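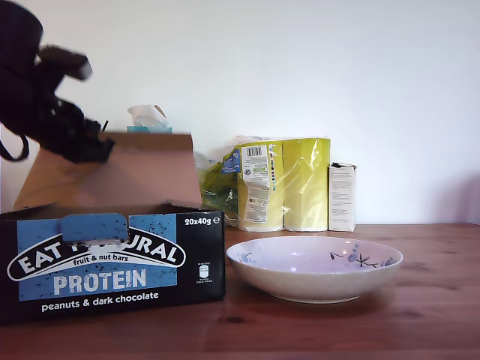
Fig. 1. Snack box, 20x40g, lid up. Bowl to the right.

Retail Packaging, handout 7 - shelf-ready cartons
27 Jun 2020

Read before the Plakbridge visit. Bring a ruler.

Terms first. Display carton = ships closed, sells open. Tear tab = the bit the shop rips along the perforation. Front panel = what the shopper sees from the aisle, so name, flavor, count.

Pack math: 20 bars x 40g = 800g net. Bars only, carton not included. People lose marks on this every year.

Tab problem. If the tab folds over the logo the middle of the name goes. Flavor line along the bottom still reads fine. Where would you move the logo? Sketch two options, label the perforation. 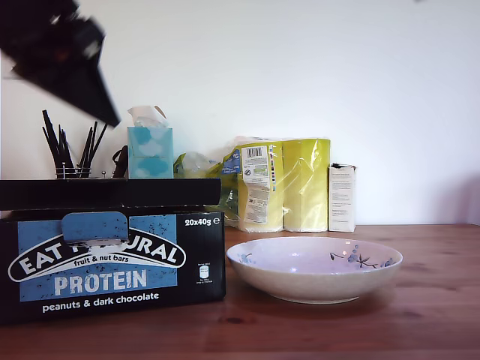
Nadine Haddad wrote back on the draft that shops don't fold tabs, they tear them right off, and that a half open tab is the perforation's fault and should be marked as one. Fair. Add "perforation strength" to your checklist.

Second use. Cartons end up at home as drawers, trays, stands for other stuff. Lid strength matters then. Jovham test: 400 g on the closed lid overnight, measure the sag in mm. Do it on a table, not carpet. 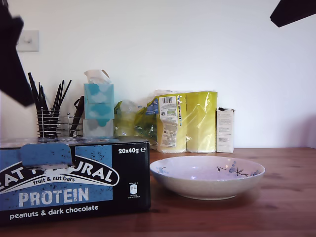
Write the sag down even if its zero. Same lid, three readings, take the middle one.

Printing on more than one face: a carton can be stacked flat or on end, so the name repeats. Check wich faces carry the weight mark too. 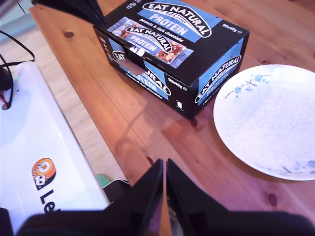 Nseir reading, p. 46 to 58, skip the glue section. Stoklow worksheet due first class in July, sketches stapled to the back.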